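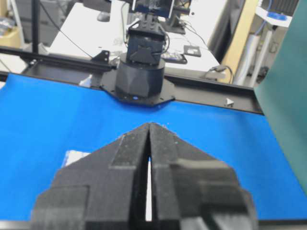
What is a bench mat for? It gives small parts a surface with a known color and some grip, and it protects both the part and the bench top.

**Handout 4 — Work surfaces** (R. Marti, revised March 1, 2021)

Color. Choose a mat in one strong, even color that differs from the parts in use. White and pale items read well on blue. Dark fasteners do too under good light, less so near a black rail or housing.

Size. The mat should cover the working area on both sides of the operator's reach. The Serkar bench takes the 642 mm mat; the older Harawira bench does not.

Lay-up:

1. Clear the bench and wipe it down.
2. Unroll the mat face up and leave it for 18 minutes.
3. Square the near side to the bench edge.
4. Press the corners down. A raised corner catches sleeves and tips small trays.

Placement. Keep narrow strips and small flat items at least 4 cm in from the edge. Anything lying flush with the near edge is to be moved before work starts.

Replacement mats are in store 265. Sign for them with Carys Parry — one per bench.

Reading for next session: the Pullama notes, section on lighting and glare.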